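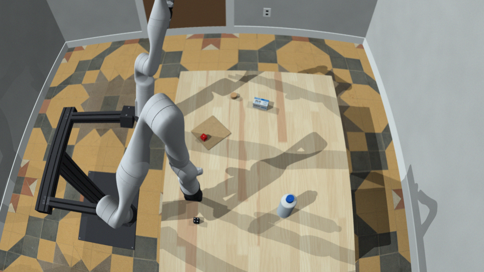
Veton bench set: simulated runs of two arms sorting small items on a table, made for the packing room at Stamton. 272 episodes, 204 for training.
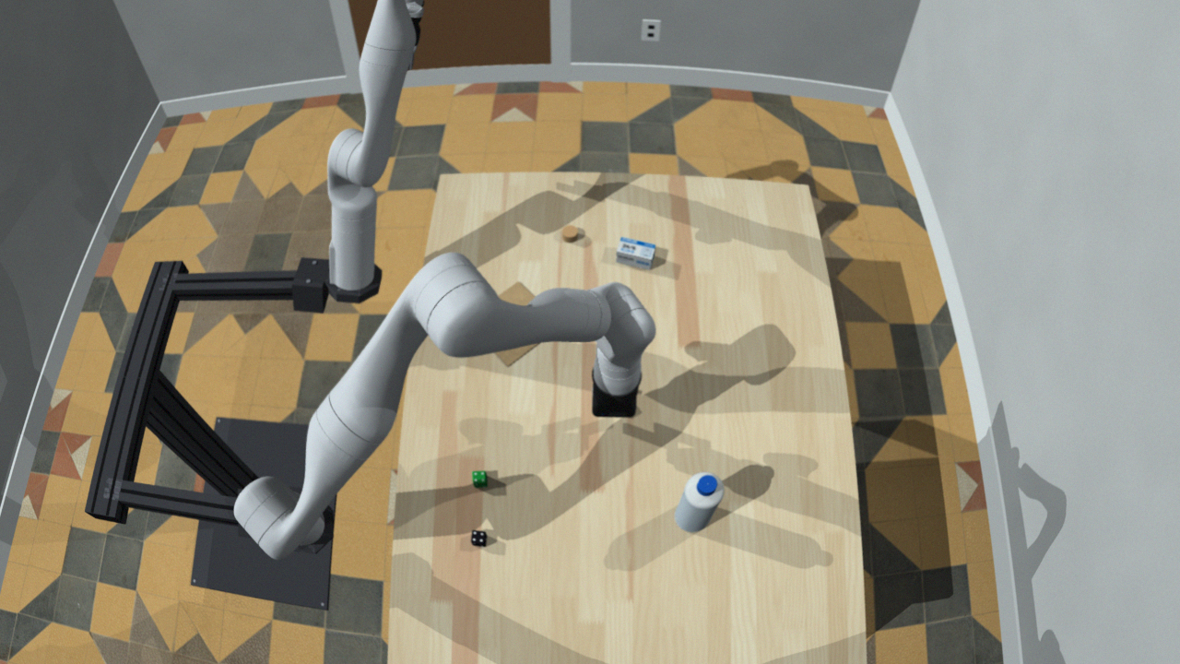

Management reads this as two fewer people per shift. I doubt it. Anju Agarwal's team still has to clear jams – and a rendered table has none.
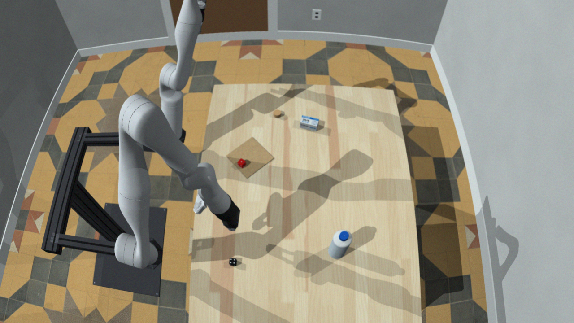 Don't quote success rates from this set in staffing talks. Ask Obinna Olatunji for the floor logs first.

Related
Anozie gripper notes
Uststead shift survey, May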